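线缆
——威布里奇（Wirbridge）检测所夹持器比对工作纪事 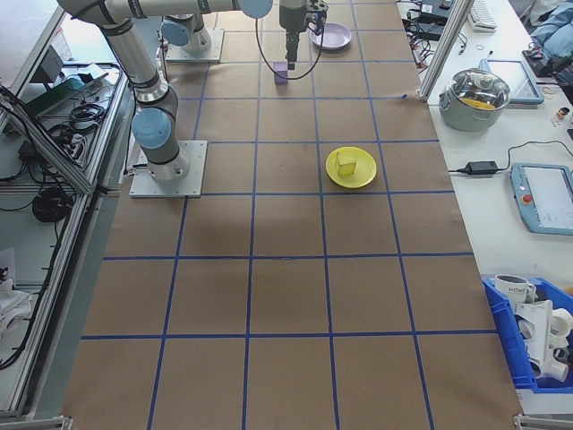 一、受理

十月，本所受理夹持器比对一项。送检方两家，一为波尔斯卡（Porska），一为维加拉（Vergara）；委托方为马塔（Mata）公司，该公司拟为其餐具分拣线选定末端夹具，要求本所出具可供采购引用的结论。受理单由业务室转至三号实验室，主检人为普拉维什·文特尔（Pravesh Venter），记录人为本人。

文特尔先生时年五十八岁，在所内任职已久，现行比对规程的第一稿即由他执笔。规程第四条规定，两件夹持器须先后装于同一机械臂，使用同一控制器、同一相机、同一组物件，台面以蓝线分格，物件按格摆放。第九条规定，线缆由主检人亲自布设，布设后不得变动。他对第九条尤为看重，曾在历次培训中反复说明：夹持力可以标定，相机可以标定，唯有线缆，要靠人的手。

受理当日他即着手布线。电缆沿臂身引下，在指尖下方绕出一个弯，再回接至侧面支架。本人询问弯度是否过大，他答复说，腕部旋转需要余量。此问答未列入当日记录，本人于本文中补记。

二、预备试验

预备试验用时两天，目的在于确认相机对物件的识别。紫色方块识别稳定。黄色方块置于黄色圆盘时，块与盘颜色相近，相机数次将二者合为一体，给出的抓取点落在盘沿一侧。文特尔先生调整了曝光，又将深度数据的权重上调，识别恢复正常。本人建议更换圆盘，他不同意。他的理由是马塔公司的分拣线上不会有人替机器挑选盘子的颜色。

业务室此时来电，询问能否提前出具报告。马塔公司已经排定生产计划，维加拉方面也派来一名代表，每日在会客室等候，态度很客气，只是每次见到实验室的门打开便站起身来。波尔斯卡未派代表，仅寄来一封信，信末有该公司总工程师手写的一行问候，是写给文特尔先生个人的。

应当说明，文特尔先生早年曾在波尔斯卡工作。此事所内尽知，受理前他已按规定申报，所长批示无须回避。信由业务室拆阅登记后归入卷宗，他本人没有要求取阅。

三、正式试验

维加拉夹持器先行试验。试验自上午八时起，至傍晚结束，抓取脱落二次，均发生在黄色方块上。两次脱落时方块都偏向指尖外侧，原因清楚，记录亦清楚。

拆卸与换装由文特尔先生一人完成，本人在旁核对力矩。波尔斯卡夹持器机身较长，装妥之后，指尖比前者更接近台面。电缆未动，仍是原来那个弯。依照第九条，也不应当动。

波尔斯卡夹持器的试验于次日进行，物件、次序、速度均与前一日相同。上午尚属平稳。午后，紫色方块开始脱落。方块被夹起，上升少许，随即倾斜，从指间滑下，倒在格线上。文特尔先生每次都将它扶正，放回原格，在表上画一道短线，然后示意本人继续。他画线的手很稳。画到第七道时，他请本人将室内的灯再开一组。

全部次数做完，共计近115次，脱落11次。

他把表格看了一遍，签字，交给本人复核，随后洗手，下班。按所内惯例，主检人在试验结束当晚不得谈论结果，他遵守了这一惯例。维加拉的代表在走廊里向他点头，他也点头致意。

四、复核

复核是记录人的职责。本人当晚留在三号实验室，将两日录像逐段对照。

维加拉夹持器工作时，电缆的弯垂在指尖下方，与物件之间尚有空隙。波尔斯卡夹持器工作时，空隙不复存在。指尖下探，弯先触到方块，沿方块下部横过去；夹爪闭合上提，电缆绷紧，在方块底边轻轻一带。本人将其中一段以慢速放了多遍。方块倾斜的方向，每一次都与电缆绷紧的方向一致。

十一次脱落，依本人所见，有九次可归于此。其余两次系抓取点偏移，与维加拉的情形相同。

本人在实验室坐至深夜。台面上的蓝线在灯下很直，有一处胶带的末端翘起，本人将它按下，它又慢慢抬起来。彼时所考虑的问题，现如实写出：若照表格出具报告，程序上并无瑕疵。规程要求线缆一致，线缆确实一致。波尔斯卡机身较长，也可以说是其自身的特点，用户现场同样会有线缆。采信这一说法，业务室、马塔公司与维加拉的代表都会满意，文特尔先生也不必面对另一件事，即他亲手写的第九条存在缺陷，而缺陷恰好出在他唯一不肯交给旁人的工序上。

若不照表格出具，则须重做。重做之后波尔斯卡的数字必然好转，而主检人曾是波尔斯卡的人。会客室里那位很客气的代表，届时如何陈述此事，不难预料。

五、陈述

次日早晨，本人将录像放给文特尔先生看。

他站着看完，要求再放一遍，这一遍是坐着看的。看毕，他走到台前，弯下腰，用一根手指托起电缆的弯，又放开，任其垂回原处。他这样做了三次。

他说：“是我留的余量。”

本人说，规程没有规定余量的上限。

他说：“规程是我写的。”

之后他沉默了一段时间。实验室门外有人推车经过，车上的玻璃器皿相碰作响，声音远了以后，他才要来一张空白的偏离报告单。本人原以为他会交由本人填写，因为发现问题的是复核人。他没有。他在“偏离原因”一栏写道：线缆布设不当，责任在主检人。在“是否影响结论”一栏写道：影响。写到“处理建议”一栏，他停了笔，问本人，若由他继续主检，外界是否还会相信重做的数字。

本人答，所内会相信。

他说：“问的是外界。”

本人没有回答。他遂在该栏写下：建议更换主检人，由原记录人接任，线缆布设一并移交。

六、移交

所长当日批准。业务室通知马塔公司，报告顺延；对方来函表示不满，措辞尚属克制。维加拉的代表获知后，在会客室多坐了一阵，临行前向业务室索取了偏离报告单的副本。副本依规定可以提供，也就提供了。

移交在下午三时进行。文特尔先生将标定证书、力矩扳手、相机参数表逐一点交，本人逐一签收。最后一项是线缆。清单上没有这一项，系他用钢笔添在末尾。

本人将电缆拆下重布，改由臂身外侧引入，弯向后收，固定两处，指尖下方不留任何悬垂。双手并不熟练，扎带勒得过紧，剪断后重来。文特尔先生立于黄线之外。依照规定，移交完成之后他不得进入作业区，他便站在线外看着，双手背在身后。有一回他向前倾了倾身，似乎要指出什么，随后又站直了。

布设完毕，本人请他提出意见。

他说：“我不能提意见。”

停了片刻，他又说：“转腕试一下。”

本人操作示教器，令腕部转至极限。电缆随之扭转，在第二处固定点附近绷得很直，再多一分便会扯动接头。本人将固定点后移，重新转腕，电缆松弛下来，贴着臂身，没有触碰任何物件。回头看时，文特尔先生已经不在线外，作业区记录簿上签了他的离场时间，字迹工整，与往日无异。

七、附记

重做的试验以两件夹持器各自从头进行，结果载于正式报告，本文不予引用。马塔公司最终选用何家产品，亦不属本所职权，业务室未曾收到告知。

规程第二稿已于同月送审。第九条改为：线缆由主检人布设，由记录人于夹持器装妥后、试验开始前独立查验；每次换装，重新查验。起草人一栏，本人填写了文特尔先生的姓名，送审前请他过目。他将自己的名字划去，改填本人，又在条文“独立”二字下面画了一道短线，与他在表格上所画的一样长。

送审稿退回时，秘书室来电询问这道短线是否属于修改符号，需不需要一并排印。本人答复，照原样保留。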